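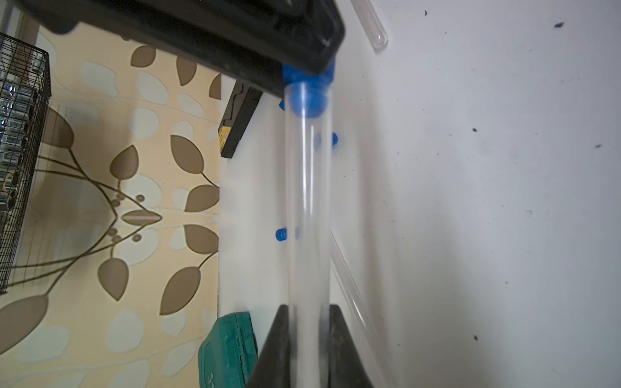
Household Water Use in Lozano
Isla Rankin and Dzintra Butkienė

Our project looked at how much water families in Lozano use for their gardens. In September we handed out 295 survey forms at the library and the two grocery stores. We asked about lot size, watering days and the type of hose or sprinkler.

Most people water in the evening. Homes with a drip line used less than homes with a sprinkler, even on larger lots. The highest reading was 1,551 gallons in one week – that yard has new grass. We left out 11 forms that had no meter reading.

Some answers were hard to compare. A few families wrote down the whole bill, which includes indoor use. Next term we want to read the meters ourselves at four homes on Clotik Street, once before watering and once after.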